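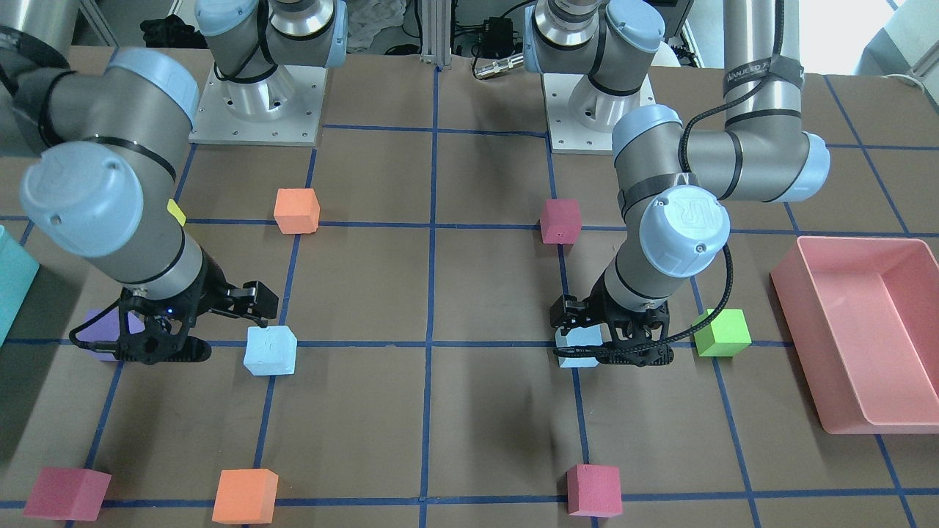 Stop Spraying First and Asking Later

Posted November 3, 2023

Every fall it's the same. Brown patches in the yard, quick trip to the store, jug of fungicide, done. Then spring comes and the patches are back, a bit wider. And people blame the jug.

I've cut grass for a living long enough to have an opinion on this, so here goes. Most homeowners treating a lawn disease have no idea which disease they've got. Neither do a lot of the crews they hire. Large patch, spring dead spot, plain old drought, grubs, a dog. All brown. All get the same spray.

Get a sample tested. A plug from the edge of the patch, not the dead middle (dead middle tells the lab nothing much). Wrap it, mail it, wait. Yes the wait is annoying. I sent in 2 plugs from a zoysia yard off Sakden Road in September and sat on my hands till the report came. One had large patch. The other had no disease at all, just compacted clay where the owners park a trailer. Same yard. Would have sprayed both.

The Mumetti subdivision is the one that really gets me. 398 homes, one lawn contract, one schedule. Everybody gets the fall fungicide whether the grass is sick or not. I saw the bill for one round on the common areas alone, $2617, and asked what they were treating for. "Fungus." Which one? Long silence on the phone.

And that's before you get to resistance. Same chemical group year after year, on healthy turf, is asking for trouble. Rotate them at least. Read the group number on the label, its right there on the front.

The Grustska people will tell you a blanket program is cheaper per yard. Maybe so, on paper. Nearly 2 years I ran one of those routes. Saw plenty of the same patches come back in the same spots. Wrong product, wrong timing, too much nitrogen in October, sprinklers going every evening.

So water early. Ease off teh late feeding. Aerate the clay when the grass is growing and can fill back in. If it's still brown after that, send a plug. Győri Garden Supply keeps the lab forms by the register, next to the seed.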